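Toy library to open second branch in Sturnel

Families in Sturnel will be able to borrow toys closer to home from November, when the Partington Toy Library opens a branch in the former post office on Cundness Road.

The library lent out 3,057 items last year, up from 1,221 in its first year. Most went to households with children under five, and puzzles and dressing-up clothes were the most requested.

Membership will cost £5 a year and covers both sites. Members can take out four toys at a time and keep them for three weeks. There are no fines for missing pieces, but borrowers are asked to say what has been lost when they bring a toy back.

The new branch will start with some 800 items, a third of them moved over from Partington. Clistaston Parish Council has agreed to pay the rent for the first two years.

Opening hours will be 9.30am to 1pm on weekdays during term time. The Partington branch keeps its present hours, including the late session until 6.30pm.

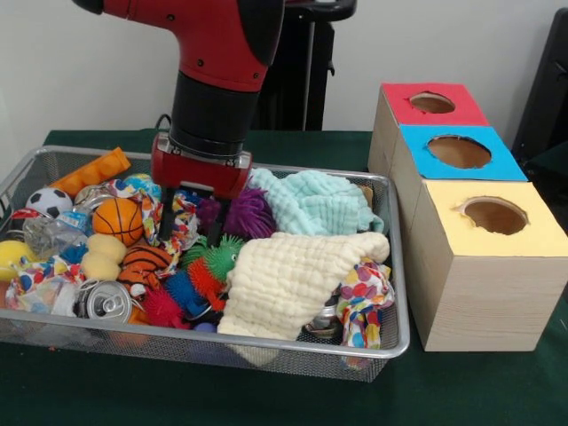 A fabric rope toy, a spiky ball and other playthings in a wire-mesh bin.

Donations of clean toys in working order can be left at the Partington branch during opening hours. Car seats, cot mattresses and electrical toys without a charger cannot be accepted.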